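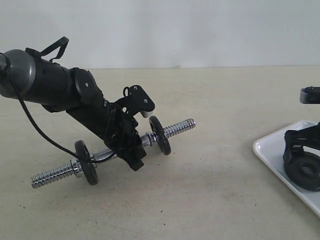

Can chrome dumbbells be kept in the same cupboard as the rubber-coated ones?
They can, as long as the chrome is wiped dry first and the two kinds don't touch.

That was the short form of what Natália asked before the holidays, and I said I would write it up properly for the list. Her full message is quoted further down for those who joined after it went out.

From: Rozália Sokol
To: Sellow hall users list
Date: 13th January
Subject: Re: Small weights, storage and cleaning

Dear all,

I have now been through the whole cupboard at Sellow, and the trolley as well. Most of it is in better order than I expected. The notes below follow Natália's points, more or less in her order.

> From: Natália Matoušek
> Subject: Small weights, storage and cleaning
>
> Hello,
>
> I took the Prellberg group's weights out last week and several of the chrome ones had brown spots near the ends of the bar. The rubber ones had left grey marks on the shelf, and on one of the chrome bars too. I tried washing-up liquid, which got the grey off but did nothing for the spots.
>
> Could somebody tell me:
> what to clean the chrome with,
> whether the chrome and rubber ones should be kept apart,
> and whether we are allowed to put them on the beige tables in the side room while we set up. I have been putting a towel down but I don't know if it is needed.
>
> One of the pairs also has a loose end. It clicks when you turn it. I have put it on the bottom shelf with a bit of tape round it.
>
> Natália

On the brown spots. This is surface rust where the chrome has worn thin or been chipped. Most of it comes off with a ball of crumpled kitchen foil dipped in plain water and rubbed lightly. Wipe away the grey paste it makes, dry the bar, and then put a very small amount of light oil on a cloth and go over the spot. Wipe the oil off again before the weight goes back, otherwise the next person gets it on their hands. Please don't use wire wool or the green side of a sponge. I did that to one of mine at home and it has been dull ever since.

Vinegar has been suggested to me twice. It does shift rust, but if it is left on too long it starts on the metal underneath, and the smell hangs about in the cupboard. I would leave it.

For ordinary cleaning after a session, a damp cloth and then a dry one will do. The dry one matters more. Sweat left on chrome overnight is what starts the spots in the first place. There is a stack of clean cloths on the hook side of the cupboard, and used ones go in the bag on the door.

If the handle has a pattern cut into it for grip, an old toothbrush gets the dirt out of the grooves. Use warm water with a drop of washing-up liquid, rinse and dry well. Smooth handles only need the cloth.

On keeping them apart. The grey marks are from the rubber. They wipe off, but if rubber sits against chrome for months the mark gets harder to shift. I have moved all the chrome to the top two shelves and the rubber to the lower ones. Heavier pairs go at the left. I have lined the chrome shelves with the ribbed matting left over from the Nemmont room, cut to 64 cm, so the weights won't roll when the door is opened. If anyone has a spare piece of the same matting, I am one shelf short.

On the tables. Yes to using them for the small weights, and please do carry on with the towel. The tops mark easily, and a dumbbell put down on its edge will leave a dent that can't be polished out. Lay them down gently, well in from the edge. Anything you need both hands to lift should stay on the floor.

On the loose pair. Thank you for taping it. I had a look and one end has come away from its thread. It can't be tightened by hand, so it is out of use until Ljungberg can look at it, probably in March. A new pair would cost more than 600 crowns, so I would like to try the repair first. If you find another that clicks or turns, tie a cloth round the handle, put it on the bottom shelf and send a line to this list.

The cupboard key has moved. It is now on hook 93 in the office, next to the one for the piano. Please put it back there and don't hand it straight to the next group.

I still have a single chrome dumbbell with no partner. If its twin has gone home in somebody's bag, just put it back on the top shelf.

Rozália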